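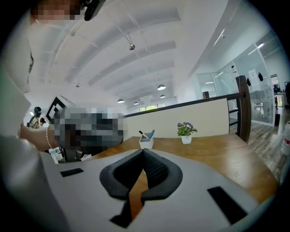
Department of Sport Management, Recruitment Studies Group, Dravildale

Figure 2. Hand-held gripper with two padded fingers over a wooden desk. A person in light-colored clothing is at the left.

4. Withdrawal of Verbal Commitments

4.1 Data and definitions

The commitment file contains 2,329 verbal commitments made by high school football players to college programs. Each record holds the player's listed position, the distance from the player's high school to the campus, the date on which the commitment was announced, and the outcome at the close of the signing period. Records were drawn from the Plimura archive and checked by hand against local press reports by T. Trnka. Where the two sources gave different announcement dates, the earlier date was kept.

A commitment is treated as withdrawn when the player announced that he was no longer committed, or signed with a different program without any announcement. Cases in which the program ended the relationship are hard to separate from cases in which the player did. Public statements tend to use the same wording for both. We therefore do not model the two types separately, and the term "withdrawal" should be read as covering both.

Players who announced a withdrawal and later committed again to the same program are counted once, under their final outcome. This rule lowers the withdrawal count slightly compared with the approach of Havlíček, where every announcement was entered as its own event.

4.2 Distance

Distance was entered in the model as a three-level variable: under 400 miles, 400 to 600 miles, and over 600 miles. A continuous measure was tested first. It fit poorly at the low end, where many players live within driving distance of several programs and small differences in mileage carry little meaning.

Withdrawal was more common in the farthest group than in the nearest. The middle group did not differ from the nearest once position was included. Quarterbacks are recruited over longer distances than other players and also commit earlier, so part of the raw distance effect belongs to position.

4.3 Coaching changes

A change of head coach between the announcement and the signing period applied to 162 commitments. These were held out of the main model and examined on their own. The withdrawal rate in this subset was well above the rate in the rest of the file, as expected. Changes of position coach were not recorded consistently in the archive and could not be used.

The timing of the change matters. When the head coach left during the season, most withdrawals followed within the first weeks. When the change came after the final game, the remaining time before signing was short, and some players who might otherwise have reopened their recruitment signed with the original program. The subset is too small to support a firm estimate of this difference.

4.4 Campus visits after commitment

Visits to other programs are often read by reporters as a sign that a commitment is weak. The Brilter coding scheme was used to sort visits into official, unofficial, and game-day categories. Only official visits were associated with later withdrawal. Unofficial visits showed no clear pattern, and their coverage in the source material is uneven: visits by highly rated players are reported far more often than visits by others. Ratings were included as a control, but this does not fully correct for missing visits among players who receive little press attention.

Repeat visits to the same rival program were coded as a separate variable. Results for that variable are given with the full coefficient table in the appendix.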